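Everyday Objects on Wood
Lirkdale Study Room, April 2023

The Lirkdale Study Room maintains a collection of over 48 household items for visitors who wish to practice arranging and drawing ordinary things. The selection on this page was prepared by Eleni Ivanov. 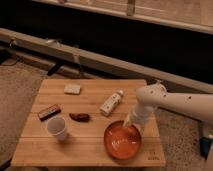 Orange bowl, white cup and white bottle on a wooden board.

Each arrangement is kept small. Pale items are set against the honey tone of the planks, and stronger colors are used sparingly.
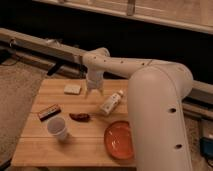

Visitors are asked to leave space between items and to return each one to its labeled shelf before leaving. Requests for additional objects should be addressed to Dagim Gebretsadik. 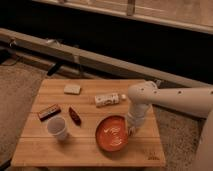
May visitors bring their own objects?
Small, clean household items are welcome and should be shown at the front desk on arrival.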